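How a Race Clock Knows When You Finish

When 3000 people run the same race, they cannot all stand on the start line at once. The people at the front cross the line when the horn sounds. The people at the back may have to walk for several minutes before they even reach it. A timing system has to give every runner a fair time anyway.

What is inside the bib

A bib is the paper number pinned to a runner's shirt. On the back of most bibs is a thin strip called a tag. The tag has two parts: a tiny chip and a flat metal antenna. The chip stores a number. It does not store the runner's name, age or speed.

The tag has no battery. It gets its power from radio waves. When radio waves of the right kind reach the antenna, they push a very small electric current through it. The current is enough to wake the chip, and the chip answers by sending back its number. When the radio waves stop, the chip switches off again.

Mats and readers

At the start and finish, runners cross a flat rubber mat. Inside the mat are larger antennas, joined by cable to a box called a reader. The reader sends out radio waves all the time and listens for answers. Each time a tag answers, the reader writes down two things: the tag's number and the exact time.

One tag may answer many times during a single crossing. The computer sorts through these answers and usually keeps the strongest one, when the tag was closest to the antenna. 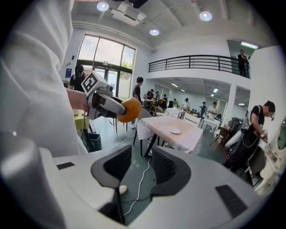 Radio waves have trouble getting through water, and the human body is mostly water. This is why the bib goes on the front of the shirt and should not be covered by a hand or a jacket. Folding the bib can also crack the antenna. A cracked antenna cannot wake the chip.

Gun time and chip time

Every runner gets two times. Gun time starts when the starting signal sounds. Chip time starts when the runner's own tag crosses the start mat. Both stop at the finish line.

Suppose Efe Adeyemi is running the town race from Gemham to Erkard wearing bib 3718. The horn sounds at 9:00. Efe is near the back and crosses the start mat at 9:06. He reaches the finish at 10:06. His gun time is 66 minutes. His chip time is 60 minutes. The difference is the 6 minutes he spent getting to the line.

Many races use gun time to decide who wins and chip time for everybody else. The fastest runners start at the front, so their two times are nearly the same. With gun time, the first person over the line is the winner, and everyone watching can see it happen.

Mats along the way

Longer races put extra mats on the course. On the Gemham course there is one at Rerkgate bridge. The time recorded at an extra mat is called a split. Splits show whether a runner sped up or slowed down. They also show that the runner followed the whole course. If a tag is read at the start and the finish but not at the bridge, the timing team checks what happened. The runner may have taken a wrong turn, or the mat may have missed the tag.

Backup

No reader catches every tag every time. Most finish lines have a second mat a few steps behind the first. There is often a video camera as well, with a clock showing on the recording - if both mats miss a runner, a person can look for the bib number and type in the time by hand. At a small race with 300 runners, this does not take long.

Words to know

Antenna: a piece of metal that sends or picks up radio waves.
Reader: the box that listens for tags and records the time.
Split: a time taken partway through a race.
Tag: the chip and antenna on the back of a bib.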